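Simulation Scores, Again

Members keep forwarding us the Forndale result, usually with a subject line that has an exclamation mark in it, so it gets the long slot this month.

For anyone who missed it, the claim goes like so. The Forndale group trained a two-armed manipulation policy mostly on simulated demonstrations: 1,675 simulated episodes of picking small items up off a counter and moving them in or out of a tray, plus 300 teleoperated episodes on the real robot. They say the mixed policy beats one trained on the real episodes alone, and that the gap gets wider when the counter surface, the lighting and the items are changed. The short version going around is that simulation has "closed the gap" for tabletop work. The short version isn't in the report, to be fair to the authors. The report is more careful than the people quoting it.

We read it twice and then talked to the two member labs that have tried something close to it, Janmont and Stinley. What follows is where we think the result holds up, where it doesn't, and what we would want to see before anybody here moves budget away from teleoperation time.

What they did

The method is simple, and we like that about it. A small number of human demonstrations are recorded in the simulator. Each one is chopped into segments tied to an object (reach for the item, close on it, carry it, let go). The segments are then replayed with the item and the tray in new places, and any replay that fails the success check is thrown out. The survivors become the training set. Countertop textures, floor, light direction and object models are swapped at random between episodes. The real episodes are mixed in at a fixed share of every training batch.

None of those pieces is new. The contribution is the mixing schedule and a table showing what happens when you vary it. That table is the best thing in the report. It shows that performance on the real robot goes up with simulated data for a while, goes flat, and then slides back down if the real share drops too low. Anyone who has tried this at home will recognize the slide. We had not seen it plotted so plainly before, and the authors could have left it out.

The success check

Our first complaint is with the filter. An episode in the simulator counts as a success when the center of the item is inside the tray volume at the last time step (or outside it, for the removal task). It does not ask how the item got there. Janmont ran a similar generator last year and went back through the kept episodes by eye. They found items knocked over the wall by a knuckle, items wedged between a finger and the tray and dragged, and a fair number where the item was held by a contact that no real finger pad could make. All of those passed. All of those went into training.

Forndale says they looked over a sample. They don't give its size or who did the looking, and there is no count of what was found. That belongs in a report whose whole argument rests on the quality of generated episodes. A contact check at the moment of grasp would cost very little. So would a limit on how far the tray itself is allowed to move.

Small, round and shiny

The second complaint is about the items. Most of the catalog is toy-sized food with smooth skin. Glossy rounded things are nice to render and miserable to hold, and the simulator makes the holding part too easy. Friction was randomized, which is good, but within a range whose low end is still grippier than anything we have measured on a hard plastic vegetable. Stinley tried to repeat the pickup half of the task on their own arms with the published settings. Their policy reached the item nearly every time and closed on it nearly every time, and then squirted it across the counter. They widened the friction range, regenerated everything, and got a policy that squeezed harder and squirted less. It was still worse than their plain teleoperation baseline.

One lab is one lab. Stinley's hands have different pads, and they admit their camera mount was not the same. Still, a result that depends on a contact setting ought to come with a sweep of that setting, and there isn't one.

The arm in the way

This is the part that interested us most, and it gets one paragraph in the report. In a head-mounted view, the working arm covers up a good piece of the work area for much of a reach. Simulated policies can learn to lean on whatever is still visible. If the tray always sits lengthwise and the right arm always crosses its right wall, the left wall becomes the landmark, and a policy may do fine without ever working out where the rest of the tray is.

The authors did randomize tray position. From the plots, they did not randomize its angle by much. Janmont's people suggested a cheap test: turn the tray a quarter turn on the real counter and change nothing else. If the success rate holds, good. If it falls off a cliff, then the policy has learned a picture of one layout, and the extra textures were decoration. We asked Forndale whether they had done it. They said it is planned. We will print the number when we get it, whichever way it goes.

The idle arm deserves a mention too. In a one-handed pickup the other gripper has nothing to do, but it still sits in view and its joint readings still go into the policy. Replayed segments tend to leave it parked in nearly the same pose. Real operators let it drift. Stinley saw their policy freeze when the left hand started from an unfamiliar pose, even though the left hand had no role in the task. Adding noise to the idle arm's start pose fixed most of that. We would call it the most useful tip in this whole item, and it came out of a failed repeat.

About the evaluation

Each condition on the real robot was run by the same operator who collected the demonstrations. That person also placed the item before each trial and judged the outcome. We don't suggest anything improper. Everyone in our field has done it this way at some point, us included. But if you know which policy is loaded, and you're the one setting down the strawberry, your hand will find the friendly spots.

There were 5 training seeds in simulation and only one carried over to hardware. The report picks the seed with the best simulated score. Fine, if the simulated score predicts the real one, but that is more or less the question being asked. Running the worst seed as well would have told us a lot. The Martinelli benchmark requires this, and it also requires placements to be drawn ahead of time from a list. Forndale used the Martinelli object layouts and skipped the Martinelli protocol, then put the name in the results table. We think the name should come out, or get a footnote.

What we'd take from it

The mixing table is worth your time. If you have a few hundred real episodes already and a simulator set up, adding generated data in a modest share looks like it helps with changes in surface and lighting. We believe that part. Both member labs saw the same thing, even Stinley, whose visual robustness went up while their grasping went down.

We don't believe the counts. Saying you trained on 1,000 simulated episodes tells a reader very little when all of them come from a small set of source demonstrations with the pieces moved around. We'd like to see reports list the number of source demonstrations first and the generated total second. Forndale gives the source number only in an appendix — we had to hunt for it.

And we'd hold off on canceling any teleoperation shifts. The slide in their own table says the real data is still doing the heavy lifting, and the Stinley experience says it's doing it in exactly the place the simulator is weakest, at the fingertips.

Janmont has offered to share its contact-check script with any member lab that wants it. It is rough, it assumes their file layout, and the comments are sparse, but it runs. Write to the newsletter address and we'll pass you along. If you have tried the quarter turn on your own setup, with any policy, we want to hear about that too, failures especially. Replies that reach us before the March issue closes will go in the letters section.
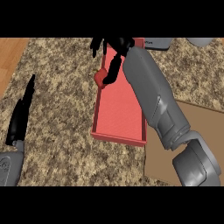

Simulated pickup: a small red item in the right gripper, at the left inner edge of the tray, with the right arm over part of the opposite wall.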